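Inicio Taller Boletín Calendario Archivo Contacto

Boletín > Clubes y talleres > Robótica

El brazo Virkier recoge la mesa (a su ritmo)

2022-05-14

Los lectores fieles de esta sección recordarán que en el boletín de marzo prometimos un robot capaz de ordenar piezas de construcción. Los lectores menos fieles han tenido la suerte de no enterarse y por tanto no nos han preguntado por él en el pasillo, en la cantina y en la cola de la fotocopiadora. Va para todos, pues, el parte de novedades del club de robótica de Zundbridge.

El proyecto se llama Virkier. El nombre salió de una votación en la que ganó por 2 votos, y todavía hay una facción que se niega a pronunciarlo y dice «el brazo». La tarea que le hemos puesto es coger un ladrillo de juguete de la mesa, levantarlo, llevarlo hasta un cesto y soltarlo dentro. Un niño de dos años lo hace sin pestañear, aunque después suele volcar el cesto, extremo que nuestro diseño no contempla de momento.

Empezamos el curso con una idea bastante más noble. Queríamos que sirviera la merienda. Se hizo incluso un dibujo, con el brazo sosteniendo una taza y una especie de sonrisa en la pinza que ningún miembro del club ha querido firmar. Luego calculamos lo que pesa una taza llena, miramos los servos, volvimos a mirar la taza y nos pasamos a los ladrillos. El dibujo sigue colgado en el taller y hace compañía.

La parte mecánica llevó casi todo el invierno. Las piezas blancas las imprimimos en el taller, varias de ellas más de una vez, porque nuestra impresora tiene días. Una de las uniones salió especular: perfecta, limpia, sin una rebaba y para el lado contrario. La guardamos por si algún día construimos un brazo zurdo. Los tornillos, en cambio, llegaron en una bolsa de 100, y a estas alturas del curso el taller entero vive con la sospecha de que el suelo los digiere.

Lo de los cables merece párrafo propio. Cada articulación necesita el suyo, cada cable tiene que ser lo bastante largo para que el brazo se estire y lo bastante corto para que no se enganche, y esas dos longitudes no se hablan entre sí. En la primera versión íbamos cortos y el codo se desconectaba a sí mismo al extenderse, con un efecto dramático muy logrado. En la segunda dejamos holgura arriba, en una curva amplia que viene a caer por la muñeca. Queda poco elegante y funciona mucho mejor, y así la hemos dejado.
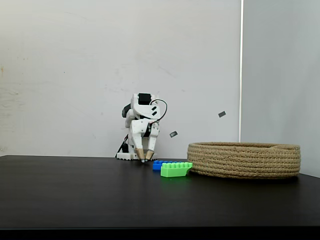 Con la mecánica más o menos en paz tocaba enseñarle algo. Descartamos pronto escribir los movimientos a mano, tras una tarde en la que conseguimos que saludara (o eso interpretamos). Lo que hacemos es guiarlo nosotros: una persona conduce el brazo durante todo el recorrido, se graba la secuencia, se repone el ladrillo y vuelta a empezar. Cada una de esas secuencias es una demostración. Llevamos 988. Quien quiera conocer el verdadero significado de la palabra «demostración» puede apuntarse al turno de última hora, que siempre tiene plazas.

Grabar tiene sus reglas, y las hemos aprendido por el método de incumplirlas. Si el que conduce duda encima del ladrillo, el brazo aprende a dudar encima del ladrillo. Si el que conduce va con prisa porque sale el autobús, el brazo aprende que sale un autobús. Hubo una tanda entera en la que alguien, cuyo nombre callaremos por compañerismo, daba un golpecito en el borde del cesto antes de soltar cada pieza. El programa lo consideró un paso imprescindible. Hubo que tirar la tanda, y el interesado invitó a café.

También descubrimos que el ladrillo importa. Nosotros habíamos supuesto, con esa confianza que dan los diagramas, que un ladrillo es un ladrillo. Pero los grandes de forma rara no se dejan agarrar por cualquier sitio, y si uno cierra la pinza sobre una cara inclinada, la pieza sale por donde le parece. Hemos recuperado ladrillos de debajo del radiador, de detrás del armario y de una capucha. Ahora, al preparar cada prueba, cambiamos la posición y la orientación de las piezas, para que el brazo no se aprenda de memoria un único punto de la mesa, que es exactamente lo que haría cualquiera de nosotros.

El sistema lo entrenamos con Truvero, el programa que mantiene la gente de último curso y que tiene la cortesía de mostrar una barra de progreso. La barra llega al 65 por ciento con mucha alegría y después se detiene a reflexionar. Hemos perdido tardes enteras mirándola. Hay quien asegura que avanza más deprisa si no se la mira, pero el experimento exige una disciplina que en este club no tenemos.

¿Y funciona? La pregunta es legítima y la contestaremos con todo el rigor que permite un boletín. Con un ladrillo solo y bien colocado, sí, bastante a menudo. Con dos ladrillos juntos, el brazo suele bajar hacia el hueco que queda entre ambos, cierra la pinza con gran convicción y traslada al cesto una cantidad considerable de aire. Lo deposita con cuidado, eso sí. En la parte de soltar es irreprochable.

De aquí al final de curso quedan varias cosas pendientes. Queremos repetir las demostraciones con piezas pegadas unas a otras, que son las que peor llevamos. Queremos probar con un cesto de borde más alto, por orgullo. Y queremos cambiar las puntas de los dedos por otras con algo más de agarre; se han propuesto goma de bicicleta, guante de fregar y una cosa que alguien trajo en un frasco y que preferimos no abrir en un espacio cerrado.

Todo esto tiene fecha límite, porque nos hemos inscrito en el Trofeo Sotiropoulos. La prueba consiste en vaciar una mesa en un tiempo dado sin tocar el robot. El reglamento dedica una página a la recogida y cuatro a lo que se entiende por tocar. Soplar cuenta. Dar palmas de ánimo no cuenta, siempre que no muevan la mesa — lo hemos consultado por escrito, lo cual dice bastante de nuestras expectativas.

No aspiramos a ganar. El año pasado fuimos con un vehículo seguidor de líneas que siguió con admirable constancia la línea del equipo de al lado, y desde entonces nos conformamos con metas modestas: llegar, enchufar y que lo que se mueva sea nuestro. Si además entra algún ladrillo en el cesto, habrá foto de grupo.

Mientras tanto, el taller sigue abierto por las tardes para quien quiera conducir el brazo un rato. No hace falta saber programar ni haber soldado nunca. Se agradece el pulso firme y se agradece, sobre todo, que no se toque el borde del cesto. También aceptamos ladrillos de juguete que ya no use nadie en casa, de cualquier tamaño y color, preferiblemente sin restos de galleta. Se pueden dejar en la caja que hay a la entrada, la que pone «ladrillos»; la de al lado pone «tornillos», y si a alguien le aparece uno en la suela del zapato, ya sabe de quién es.

Otros artículos de esta sección

Marzo: prometemos un robot (y nos arrepentimos enseguida)
Truvero cambia de servidor y pierde solo lo imprescindible
Crónica del seguidor de líneas en el Trofeo Sotiropoulos
Normas de uso de la impresora, versión definitiva
Normas de uso de la impresora, corrección a la versión definitiva
Zundbridge busca mesa grande que no cojee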